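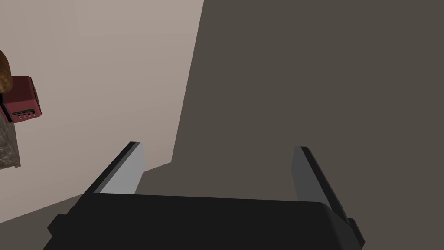

Manipulation Lab, Handout 4: Getting Ready to Pick Something Up
Instructor: Doaa Shawky
Lab assistant: Bastien Tanguy

Last week everyone got the simulator to open, and several of you wrote to me as if this were the end of the course. This week the arm has to do something.

1. Where we are

You have the kitchen world loaded and the wrist camera running. The gripper should be open and empty when you start. If yours starts closed, you are still using the settings file from Handout 2. Throw it out. I have asked nicely twice.

The wrist camera moves with the hand, so the fingers stay put in the view and the kitchen slides around behind them. Some of you will find this upsetting for the first hour. "The toaster is at the left edge" is a statement about the hand as much as about the toaster. Turn the wrist and it becomes false, although the toaster has done nothing.

2. Three sets of coordinates, one headache

World: fixed to the kitchen. Kolel (our simulator wrapper) reports object poses in this one.
Hand: fixed to the gripper. Your grasp commands go here.
Camera: fixed to the camera, which is bolted to the hand at a small angle. Your detector's answers come out here.

Most failed grasps in this room are a number from one of these being used in another. Before you email me, write the frame name next to every variable. Raphaël Vidal's group did this last November and finished early, which caused some suspicion.

3. Things your detector will get wrong

Large flat surfaces. A plain dark panel gives the feature matcher nothing to hold on to. It will report a match anyway, with great confidence.

Objects at the border. If half the object is outside the view, the estimated center is the center of the visible half. Move the wrist until the whole thing is in view, then ask again.

Rendered light. It is flat and even, and real kitchens are not. Your thresholds will not survive Room 606, where the window faces west.

4. Exercise

a) From the start pose, rotate the wrist until your target is fully in view. Log the joint angles.
b) Convert the target position from camera to hand. Show the matrices. "The library did it" earns no credit.
c) Move to a point above the target and stop. Do not close the fingers.
d) Repeat 27 times with the start pose jittered. Plot the error.
e) Write half a page on your worst run. I enjoy these more than I should.

On c): every year a group closes the fingers anyway, to see. The physics engine then launches the object through the ceiling. Rosine Carré has already submitted the definitive video, and there is no need for a sequel.

5. Handing it in

Due 29 April 2021, by the start of lab. One folder per pair, with code that runs on a machine other than yours. Bastien will try it once, on the old desktop, in whatever mood the desktop is in.

Comments (3)

Régis Royer: For b), do we invert the camera mount transform or is it already inverted in the file? We get the right answer with the wrong sign.

Doaa Shawky: Then you have the wrong answer. Check the comment on the first line of the mount file, it says which way it goes.

Raphaël Vidal: We were early because we had an exam the next day. But yes, label your variables.

Recent handouts

Handout 3: Installing Kolel Without Crying
Handout 2: Joint Limits and Why They Exist
Handout 1: Lab Rules, Revised After the Incident
Reading list: Rotations, Slowly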